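4.2. Orden espacial y orden de uso en la mesa de construcción

La literatura sobre juego de construcción suele dar por sentado que una hilera de piezas es una clasificación. El supuesto es cómodo: permite contar hileras y llamar al resultado "conducta organizadora". No encontramos, sin embargo, razones suficientes para aceptarlo sin más. Una hilera puede ser una reserva, un muro, un camino, una pausa o el resto de una construcción anterior. En las sesiones de Valau las cinco lecturas aparecieron en boca de los propios participantes, y más de una vez referidas a la misma fila de ladrillos.

Moffat propuso en el protocolo inicial distinguir entre agrupación por color, por tamaño y por función. El criterio de color resultó el más fácil de aplicar y el menos informativo. Cuando la caja contiene pocas piezas de cada color, la ausencia de grupos cromáticos no prueba que se haya descartado el color como criterio, y su presencia tampoco prueba gran cosa. El tamaño plantea otro problema: dos ladrillos de igual huella se juntan bien por razones puramente mecánicas - encajan, se alinean, no ruedan - y el codificador tiende a ver intención donde quizá solo hay geometría.

La función es el criterio que más nos interesaba y el que peor soporta el examen. Hauksdóttir codificó por separado las sesiones de Sarmiento y llegó a una proporción de "hileras funcionales" muy distinta de la obtenida por Moffat con el mismo manual. La discrepancia se redujo tras 2 rondas de discusión, pero conviene no celebrarlo demasiado: dos personas que discuten lo suficiente acaban por coincidir, y esa coincidencia mide ante todo la discusión. Mantuvimos las 3 categorías en el análisis por continuidad con el estudio previo de Lokine, con las reservas ya expuestas.

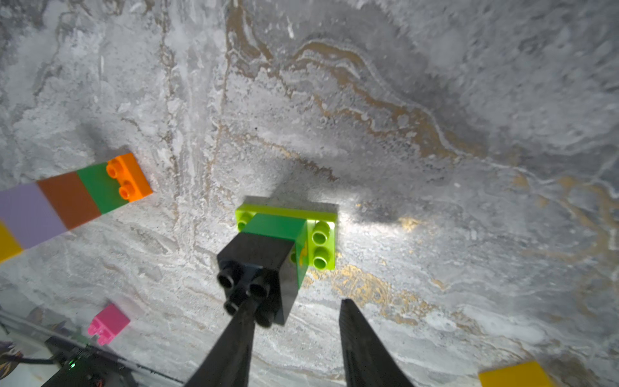
Figura 7. Torre baja e hilera de ladrillos sobre una superficie veteada.

La distinción entre hilera y torre es, a nuestro juicio, más sólida que cualquier clasificación interna de las hileras, aunque tampoco está libre de dificultades. Una torre exige al menos una unión vertical; una hilera, solo contigüidad. En la Figura 7 el contraste es claro: un ladrillo negro y otro verde oscuro se apilan sobre una placa verde lima más ancha que ellos, mientras que al lado se suceden, extremo con extremo, piezas de color amarillo, lavanda, marrón rojizo, verde y naranja. Ninguna regla cromática simple describe la fila. Quien quiera ver en ella una reserva ordenada para continuar la torre tendrá que aportar algo más que la disposición, y lo mismo vale para quien la considere una obra aparte. El pequeño ladrillo rosa, inclinado y fuera de ambos conjuntos, recibiría en el manual de Foltari el código "descartado". Preferimos "no asignado", que afirma menos.

Queda el asunto de la superficie de trabajo, que los estudios anteriores apenas mencionan. Un fondo con vetas puede sugerir alineaciones que el constructor sigue o ignora, y no disponemos de una comparación con fondos lisos que permita descartar ese efecto. Tampoco la orientación de las hileras se registró de manera uniforme en las primeras sesiones, por lo que la variable se excluye de los modelos de la sección siguiente - una pérdida menor, creemos, aunque Hauksdóttir no comparte esta valoración.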